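Badcombe Technical College
Computer Hardware Assembly, Part 1
Handout 4: Handling and Storing Processors and Memory Before Assembly

Read this before the bench session. Bring it with you, along with the parts log from Handout 3.

What this handout covers

In the last unit you learned the names of the parts on a desktop motherboard. This unit deals with the short stretch of time between taking a part out of its package and putting it on the board. A lot of damage happens in that stretch, and most of it cannot be seen afterward with the naked eye. The topics are static, how to hold a processor, how to hold thin cards, the use of a parts fixture, and the order of work at the bench. Thermal paste and cooler mounting are in Handout 5.

Static electricity

Your body picks up a charge when you walk across a floor, slide off a chair or take off a sweater. The voltage can be high, but the amount of energy is small, and you will not usually notice a discharge below roughly 3000 volts. Chips are much more sensitive than you are. Many parts can be harmed by a discharge well under 2000 volts, so a part can be ruined without anyone at the bench feeling a thing.

A part hit by static may fail at once, or it may work for a while and fail later. The second case is harder to deal with. A machine that crashes now and then after a few weeks of use takes far longer to diagnose than one that never starts.

Rules for the bench:

Wear the wrist strap and clip it to the ground point before opening any package.
Test the strap on the tester by the door. If the light stays red, take another strap and put the bad one in the repair box.
Keep parts in their shielding bags until you need them.
Do not set a part on top of a shielding bag. The outside of the bag is not a safe work surface.
Keep foam cups, plastic wrap and ordinary tape off the mat.
Dry air makes the problem worse. Check the humidity gauge and write the reading in your log.

The processor

A desktop processor has three areas that matter for handling.

The heat spreader is the metal cover on top. It protects the silicon underneath and carries heat to the cooler. Small marks and scuffs on it are common on parts that have been used for teaching and do not normally affect how the chip works. Deep gouges or a bent corner are another matter, and a chip like that should go back to the parts counter.

The substrate is the thin board that the heat spreader is attached to. It is wider than the heat spreader, so a border of it shows on all sides. This border is where your fingers go.

The contacts are on the underside. Depending on the type, these are flat pads or pins. Never touch either kind. Skin oil on a pad can cause a poor connection, and a bent pin may break when you try to straighten it.

Hold the processor by two opposite edges of the substrate, with thumb and forefinger. Lift it straight up. If you have to turn it over to inspect the contacts, turn your wrist and keep the same grip. Do not pass the chip from one hand to the other over the floor.

Every processor has a mark at one corner, usually a small triangle, and many also have notches in the edge. Find the mark before you pick the chip up. You will need it to line the chip up with the socket, and it is easier to find while the part is sitting still.

Thin cards and modules

Memory modules and small plug-in cards are held by the two short ends or by the top edge. Keep away from the contacts along the bottom. Do not squeeze the flat faces, especially where chips are mounted.

A module should not be laid in a pile with others. The parts on one face can catch on the next module and be knocked off. Store modules in a tray with dividers or stand them on edge in a slot.

Using a parts fixture

A fixture gives each part a set place. For small parts there are two common forms, the slot and the pocket. A slot holds something thin on its edge. A pocket holds something flat and keeps it from sliding sideways. A good pocket leaves an opening somewhere along its sides so that the part can be gripped without prying.

In the photo, the processor sits in a square pocket between two L-shaped brackets that face each other. The narrow vertical holders to the left of it are slots, each with a dark strip standing in it.
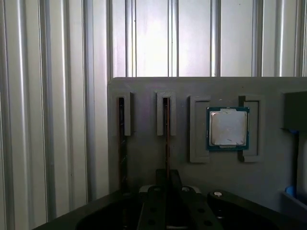 Loading and unloading a fixture

1. Wipe the fixture with a lint-free cloth. Look into each pocket for grit, screws and bits of label.

2. Load the thin parts first, then the processor. Reaching over a loaded processor is how most of them get dropped on.

3. Set the processor down flat. Do not push it. If it rocks or stands up on one side, lift it out and look for something under it.

4. Put the corner mark in the same position every time. We use the lower left in this course.

5. To unload, take the processor out first and the thin parts after it, each one straight out along the line of its slot.

6. If a part is stuck, stop. Move the bracket if it can be moved. Do not use a screwdriver as a lever.

Order of work at the bench

Set up the mat and strap, then the motherboard, then the fixture. Open the socket lever before you pick up the processor, so that you never stand with a chip in one hand while working a catch with the other. Lower the chip into the socket with the marks lined up. It should drop in under its own weight. Close the lever slowly. On the type of socket with flat pads, the lever needs a firm push near the end, and a light creaking sound is normal.

Seat the memory next. Line up the notch, press on both ends and check that the catches have closed. Check the motherboard manual for which sockets to fill first. On the Bergmann practice boards the order is printed beside the sockets, but it is small and the older boards are worn.

Common mistakes

Putting the processor down on the bare bench while looking for the manual.
Touching the contacts while turning the chip to find the corner mark.
Pressing a memory module in at one end only.
Forcing a chip that has been turned the wrong way.
Taking off the strap to get a tool and forgetting to put it back on.
Stacking the empty fixture on a board that still has parts on it.

Parts log

For each part, write down the part number, the condition on arrival, any marks on the heat spreader or contacts, and where you stored it. Use short plain words: "light scuffs on cover," "one pad dirty," "catch stiff." If you clean a part, write down what you used. Return the log with the parts at the end of the session.

Review before the next session

Be able to say where on a processor your fingers may go and where they may not.
Know why a shielding bag is not a work surface.
Know the loading order for the fixture and the reason the processor goes in last.
Read the section on thermal paste in the Stetedard bench guide, starting on page 105.

Revised 24/01/2023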